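Why I Stopped Being Polite About Money

My aunt kept her household budget on the backs of envelopes. When she died we found a shoebox of them, held together with butcher's string, and every one had the same four columns: food, house, church, mine. I have thought about that last column more than I have thought about anything I ever read in a personal finance book, and I have read a lot of them (more than 9, which my husband says is more than any person needs when they all tell you to open a savings account).

So this is going to be a column about "mine." I think every grown woman who shares a roof with somebody should have money that is hers alone, in an account with only her name on it, and I think she should stop apologizing for it. I know that isn't a new idea. I also know how many of my friends still don't do it, and how funny their faces go when I bring it up over dinner.

I'm going to bring it up anyway!
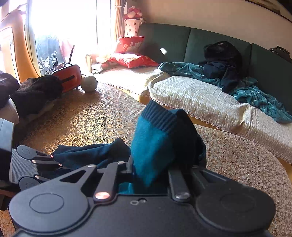
The joint account that ate everything

When we got married we did what everybody in my family did, which was pour both paychecks into one pot and call it love. It worked fine for years. Rent came out, groceries came out, the car came out, and whatever was left sat there looking like it belonged to both of us. Only it never felt like mine to touch. If I wanted a coat, I'd mention the coat. I'd mention it again a week later. Then I'd say something like "it's on sale" in a voice I didn't much like hearing come out of my own mouth.

My husband never once said no. I want to be fair to him here, he'd have handed me his last dollar for a coat and told me to get the good one. The asking was all me. I had turned myself into a kid at the checkout line, and I was making more than he was at the time.

What finally changed it was a job. Metari, the little software outfit where I did payroll, got bought by Alteck, and in the middle of all that I had to fill out my direct deposit form again. There was a line on it for a second account. I had been walking other people through that form for years. I sat there at my desk with a sandwich in one hand and thought, well, why don't I have one of those?

I went to the credit union at lunch the next day and opened it. I put $145 from each paycheck into it, a number I picked by looking at what was left over at the end of the month and then being a tiny bit brave. I told my husband that night. He said "good," and asked if there was any more soup.

I had rehearsed that talk in the car for twenty minutes, by the way. I had a speech. I had a bit about independence and a bit about my grandmother. Soup!

What people say when I tell them

The first thing they say is that it sounds like an escape plan. A friend from my old building actually lowered her voice and asked me if everything was OK at home. It was. It is. But think about what that question means. If a woman having money of her own looks like one foot out the door, then what we're saying is that the door is being held shut by her being broke, and I don't want to be in any marriage that runs on that.

And if somebody does need to leave, I'd like her to be able to. I worked payroll long enough to see who came in to change their deposit in a hurry, red-eyed, asking how fast it could go through. The answer was usually two pay periods. That's a long time to wait when you need it on a Tuesday kind of timeline, as we used to say in that office about anything urgent.

The second thing people say is that it's unromantic. I just don't get this one. Do you know what's unromantic? Buying your husband a birthday present on the joint card and having him see the charge before he sees the box. I bought mine a fishing reel last January with my own money and he had no idea it was coming, and I felt about nineteen years old handing it to him.
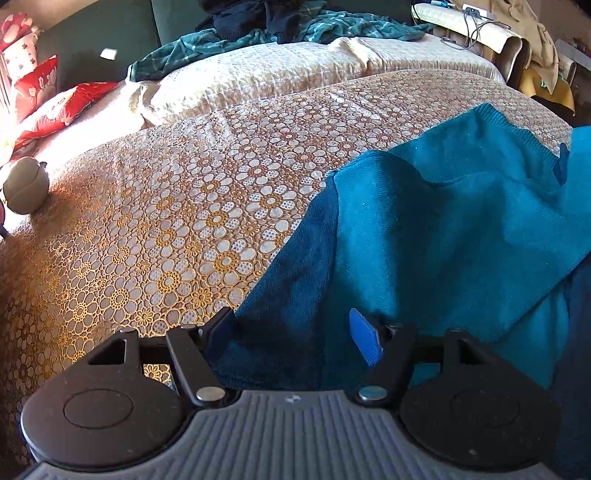
The third thing they say is the hard one, and I don't have a cute answer to it. They say there's nothing left to put aside. Marianna Wysocka, who sat across from me for most of my years at Metari, told me flat out that my whole idea was for people whose checks lasted longer than theirs did. She had three boys and a mother living with them, and she was right to say it. Telling somebody in that spot to skip the fancy coffee is insulting. She wasn't drinking fancy coffee. She was drinking the office coffee, and let me tell you, that was a sacrifice all by itself.

But I'll tell you what she did, and she said I could. She started with her tax refund. It came to $600 after everything that had to be paid got paid, and she put the whole thing in an account with her name on it and then added to it when she could, and in plenty of months she couldn't. She never got to a big number. She did get to a number that fixed her car when the car died, without her having to sit down and negotiate with anybody over whether it was a good time for the car to die. She told me afterward that she cried in the parking lot of the Castillo garage, and that it wasn't about the car.

I do think there's a floor under which none of this advice means much, and people who write about money ought to say so a lot louder. If your pay doesn't cover your rent, you don't have a budgeting problem. You have a pay problem or a rent problem, and I'd like to see the experts go on TV and talk about those for a change.

Now the part where I argue with the other side

There's a school of thought (I hear it mostly from men with podcasts, but I've heard it from women too) that married people should share every cent, full stop, because separate money leads to secrets. I take the secrets part seriously. My account isn't a secret. My husband knows where it is, he knows about what's in it, and he has one of his own now. We opened his the same spring. His goes to lures and to a truly terrible guitar.

Here's how we do it, for anybody who wants the nuts and bolts. Both our checks still go mostly to the joint account. The house gets paid first, then savings, then retirement, and those are decisions we make together at the kitchen table, sometimes loudly. The same amount goes to each of us on our own. Same amount, no matter who earned more that year. I feel strongly about that! The year I was home with my back out and bringing in nothing, my $145 still showed up, and it meant the world to me, more than the heating pad and the casseroles put together.

That's my answer to anyone who tells me this only works for women with careers. I think the one who's home needs it most. She's the one who will otherwise be asking. If there's one check coming into a house and two adults living on it, both of them should have a little piece they don't have to explain.

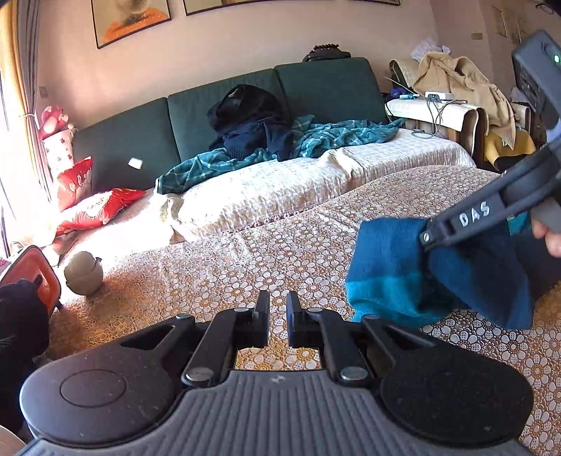
I'd go further, and this is where I lose some of my friends. I think you should have a credit card in your own name too, with you as the main person on it and not as the extra name on his. Use it for gas, pay it off, forget about it. My neighbor was widowed at sixty-one and found out she had been an add-on for thirty years. A lovely woman, never missed a bill in her life, and on paper she might as well have just landed here. Samran Kongkaew, who helps folks with their taxes at our library every spring, spent a whole afternoon with her and a pot of tea sorting out what was hers. He told me he sees it over and over, and that it's nearly always the wife, and that they nearly always say sorry to him for not knowing.

Sorry to him! For not knowing a thing that nobody sat down and taught them.

What I've done with mine

I'm not going to pretend I've been wise with it. There was a bread machine. There was a weekend on the lake at Grama with my sister where we ate like queens and I came home with a sunburn and a hat. There was also a dental crown, and half a plane ticket for my niece when she got her first real job interview two states over, and I didn't have to ask anybody whether we could swing it.

The balance as I write is $1,855. That won't change my life. It wouldn't cover much more than a month if things went really wrong, and there's other money set aside for that anyway. But I check it now and then while I'm waiting for the kettle, and I like seeing it there. I like that I know exactly how it got there, too, one paycheck after another, through a merger and a bad back and that bread machine.

My aunt's envelopes are in my desk now. In the leanest years the "mine" column was a dollar, sometimes fifty cents, and there are a few where she crossed the number out and wrote a smaller one over it. She never left it blank, though. So if you've been meaning to open that account, go on your lunch break. Bring your ID and a piece of mail with your address on it, and call ahead if your branch closes at noon like mine does now.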